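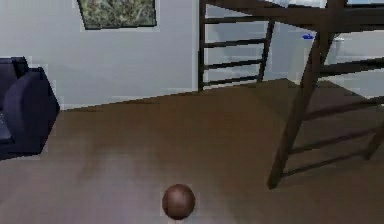 Why, one visitor wanted to know before the projector had warmed up, does it have to be a bedroom? Surely a robot could learn its manners somewhere with less in it. The question came back in different words all afternoon, and we have organised this section partly as a late answer to it.

Figure 3. A simulated room in the Kernen set, with the rounded tip of the arm in the foreground, low over the floor. The ladder and the dark wooden structure to the right are of the kind discussed in 5.2.

5. The open afternoon at Palavley

5.1 Format

The simulator had until then been seen only by its authors, a forgiving audience. In February we opened the Palavley laboratory for one afternoon and let members of the public drive the simulated arm. Two workstations were set up side by side. Each ran the same build of Kenden, our reaching environment, with rooms drawn from the Kernen set, and each had a chair, a hand controller and a printed sheet of instructions. The sheet was widely used as something to put coffee on.

A turn consisted of a single instruction shown as text ("move to the foot of the ladder", "move to the armchair") and 20 seconds in which to carry it out. The visitor saw only the view supplied to the learned policy, at the same low resolution and with the same compression. We had considered giving people a sharper picture, on grounds of hospitality, and decided against it. If the policy must work from a view in which a small thing on a shelf is a coloured smudge, a fair comparison requires the public to squint as well.

Between turns the learned policy was shown attempting the same instruction in the same room. This was meant as a demonstration. It was received as a contest, and we stopped correcting people after the first hour.

5.2 What was recorded

The two workstations logged 2,032 attempts, of which 1,011 were made by visitors and the remainder by the policy. The totals do not match because several visitors left their seat in the middle of a turn, and an abandoned turn was struck from the log while the policy's answering attempt was kept. The policy has never left its seat.

Attempts were grouped by the type of obstacle nearest the target: none, soft furniture, or open framework. The last group takes in ladders, bed supports, railings and anything else that is mostly gaps. We had expected it to be the hardest for both parties, and it was, though they failed in different ways. Visitors tended to steer confidently at a gap and then discover how near the bar was. The policy tended to slow down well short of the structure and stay there, in what one of us has called contemplation and the reward function calls a timeout.

Depth was the common complaint. The rooms are rendered with simple flat shading, and the tip of the arm does not always throw a shadow strong enough to judge its height by. Several visitors said that they could not tell whether they were above the floor or on it. The policy raised no such objection, but its height error in the framework group suggests that it would have sympathised.

5.3 Limits of the exercise

We make no strong claims from any of this. Visitors chose their own workstation, watched one another and gave advice, some of it loudly. Practice was not controlled: a few people came back for turn after turn, and at least one was plainly better than the authors by four o'clock. The heating at Palavley was also on its summer setting, and cold hands cannot be ruled out as a factor.

There is a further difficulty. The instruction texts had been written by people who already knew the rooms, and phrases that seemed clear to us ("the near leg", "the far side of the frame") were read in at least two ways by newcomers. The policy had been trained on our phrasing and shared our habits. Some part of its advantage on these items is therefore the advantage of having grown up in the family. The affected instructions have been rewritten for the Vieira release, and the original wording is kept in the appendix for anyone who enjoys that sort of thing.

As to the opening question, the answer given on the day was that people keep ladders, beds and armchairs in their homes and show little sign of clearing them out for our benefit. The visitor thought this reasonable and asked when the arm would be able to make the bed. We refer the reader to Section 7, Future Work.

Home | Papers | Software | Open days | People
Print this page | E-mail this page
Last updated April 12, 2023
Contact the laboratory | Copyright Palavley laboratory | Back to top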